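The Quiet Return of the Squash Bottle

By Naheed Afridi
Apr 14, 2025

My grandmother kept her cordials on the cellar steps, one bottle to a step, and if you were sent down for the elderflower you had to remember it was fourth from the top, behind the vinegar. I was sent down often. The drink you got at the end of it was sharp and cloudy and tasted of hedges, and it was a good many years before I understood that other children were drinking something bright orange out of a plastic jug and having, by their own account, a perfectly lovely time.

I have been thinking about those steps because cordial is having a bit of a moment. Walk into any decent farm shop this spring and you'll find a shelf of it where the fancy lemonades used to be – rhubarb and ginger, blackcurrant and bay, something made with gooseberries that costs more than I'd like to admit I paid. The people I know who gave up wine in January have mostly stayed with it, too. A small splash in a tall glass with plenty of ice does feel like a proper drink, particularly if somebody else brings it to you.

Waweru is the name you'll hear most often in my part of the world. They started out pressing apples in a rented barn at Jindton and moved on to cordials when a late frost left them with hardly any apples to press. Last year they filled 3342 bottles, all of them by hand, and sold out well before the end of the summer. Their raspberry is the one to look for. It's less sweet than you expect and a touch sour at the back of the tongue, and I've found it very good over vanilla ice cream, if you're the sort of household that has ice cream in the freezer for longer than an afternoon.
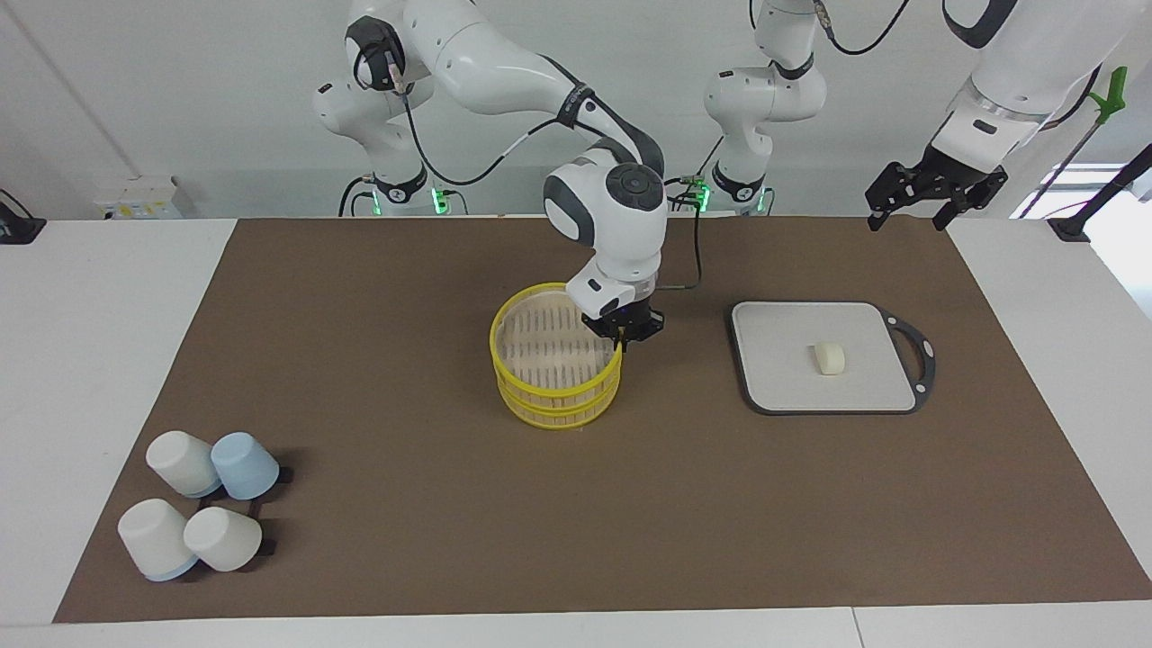

Wolix go at things rather differently. Theirs come in slim little bottles with pale labels, and they lean towards herbs: lemon verbena, rosemary, a mint and cucumber that my neighbour swears by and I can't quite get along with (it reminds me of a very clean bathroom). The verbena, though, is a treat. Try it with hot water in the evening and a slice of lemon, and go gently, as it's strong stuff and a teaspoon or two is plenty.

Then there's Iter, who only make a blackcurrant and have no plans that I know of to make anything else. Good for them, I say. It pours almost like ink and stains everything it touches, including the sleeve of the cardigan I'm wearing as I write this.

You can make your own, of course, and in May, when the elderflower comes out, I'd urge you to have a go. Pick 20 heads on a dry morning and give them a shake to send the beetles home. Put them in a big bowl with two sliced lemons, pour over a hot syrup of sugar and water, add a little citric acid and cover the lot with a tea towel. Leave it overnight, or until the following evening if life gets in the way, then strain it through muslin into clean bottles. Mine go in the fridge these days, there being no cellar – though I do still put the elderflower behind the vinegar.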